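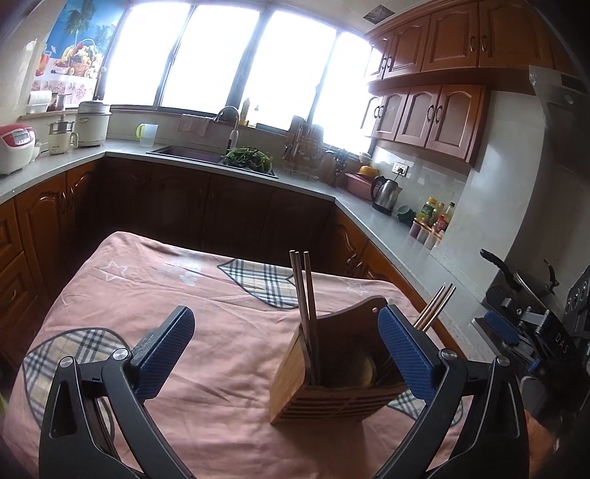 **1/** Bramholm Housing Association has today opened its consultation on the future of the shared dining rooms at our sheltered housing schemes. Over the next few posts we will set out what is proposed, who may respond and how to do so.

**2/** The proposals cover two schemes, Trilton Court and Ferthorpe House. Both were built with a communal kitchen and dining room on the ground floor. Use of these rooms has changed a good deal as more tenants have chosen to cook in their own flats.

**3/** Our tenancy survey last winter was sent to 385 households. Tenants told us that they value eating together but would like to do so at times of their own choosing. Many found the fixed midday sitting too early, and those who work part-time were often unable to attend at all.

**4/** We therefore propose to end the fixed sitting at Trilton Court and to open the dining room from 8am until 9pm. Tenants would be free to bring or prepare their own food. A cooked meal would still be offered twice a week and would need to be booked by noon on the day before.

**5/** At Ferthorpe House the proposal is different. The kitchen there needs new extraction and wiring before it can be used more heavily. We propose to carry out this work first and to keep the present meal service running from the smaller kitchen on the first floor – the lift will remain in use throughout.

**6/** A note on charges. The meals charge is separate from rent and is not covered by Housing Benefit. Under the proposals, tenants at Trilton Court would pay only for the meals they book. No tenant at either scheme would pay more than at present during the first year.

**7/** Several tenants have asked about the furniture. Existing tables would be kept and re-arranged so that each seats four or six. Tenants' groups may continue to store crockery, table linen and cooking equipment in the lockable cupboards, provided that these are labelled with the name of the group.

**8/** Bookings by outside groups would be limited to 25 people and would finish by 8pm. Scheme tenants would have priority at all times. The present hire agreement with the Pinto lunch club is not affected and will be reviewed separately in the spring.

**9/** Who may respond: any tenant of the two schemes, their relatives or carers, and members of staff. Responses from neighbours are also welcome, particularly on evening opening hours and parking at Ferthorpe House.

**10/** How to respond: paper forms have been delivered to every flat and further copies are held at each scheme office. Large print and audio versions can be requested at the same place. Written comments should be kept to 800 words. Those who would prefer to speak to an officer may ask for a home visit.

**11/** Drop-in sessions will be held in both dining rooms during November, at 10.30am and again at 6pm. Dates are on the noticeboards. Tea and coffee will be provided.

**12/** The consultation closes at 5pm on the last working day of November. A summary of responses will be sent to all tenants before the board takes its decision – no changes will be made to either dining room before then.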